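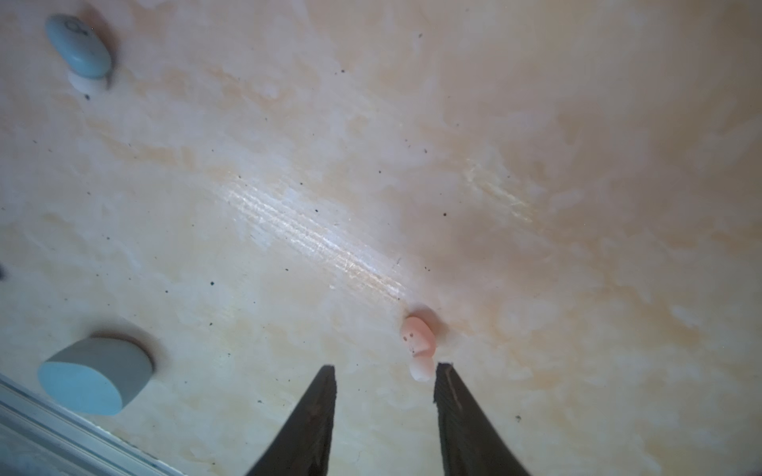

Reference > Football > Cup competitions > Nenstead Cup

Nenstead Cup

April | By the Bustero reference desk

The Nenstead Cup is a knockout competition for amateur football clubs, played once a year between late summer and spring. It is open to men's sides outside the paid leagues and is run by the Nenstead District Football League. Pairings for each round are drawn by hand from numbered balls, and the order of the balls is recorded before any club name is read out. The rules ask for a dull cloth under the balls, as a glossy tabletop like the marbled cream and peach one shown can throw a bright streak of glare across its surface and make small printed numbers hard to read from the side. The club drawn first in each pair plays at home.

Format

Matches last 90 minutes. In the first three rounds a level score leads straight to a penalty shootout. From the fourth round on, two periods of extra time of 15 minutes each are played first. There are no replays. They were dropped when the number of entries passed the number of free dates in the district calendar.

The final and both semifinals are played at Soltani Park in Nenstead. A club that uses Soltani Park as its regular ground keeps no home rights there in these rounds, and the choice of dressing room is settled by coin toss.

A club may name up to seven substitutes and use five of them, in no more than three stoppages. Halftime changes do not count as a stoppage. A sixth substitute may be used in extra time.

Entry and eligibility

Clubs must enter by the end of April. Each must have a ground with a fenced playing area and separate dressing rooms for the match officials. Ground sharing is allowed if both clubs file a written agreement.

A player must be registered with the club at least seven days before a match. A player who has appeared in one round for a club may not play for another club in the same season's competition. The rule covers substitutes who enter the field, but not those who stay on the bench. Fielding an ineligible player leads to removal from the competition, and the beaten opponent takes the vacant place unless the next round has already been played.

Seeding

The 19 highest-placed clubs in the previous season's league tables enter in the second round. All others start in the first. No seeding is used after the second round, and clubs from the same town may be drawn together at any stage.

If a club withdraws after the draw, its opponent advances without a match. The draw is not held again.

Attendance

The record attendance is 2,037, set at a final between Bustero Athletic and Nenstead Rovers. The lowest attendance at a final is 336, for a match moved to a weekday evening after the first date was lost to a frozen field. Attendance at semifinals has been recorded only since turnstiles were fitted at Soltani Park. The highest semifinal figure is 678.

Early-round attendances are reported by the home club and are not checked.

Trophy and medals

The trophy is a two-handled silver cup on a round base. The winning club holds it for 11 months and must return it engraved. Eighteen medals are given to each finalist, and further medals may be bought by the club at cost.

Guest entries

The rules allow one guest club from outside the district each season. A touring side from Pikine, Senegal, took the place once and reached the third round, losing on penalties. Guest clubs play all their matches away and are not seeded.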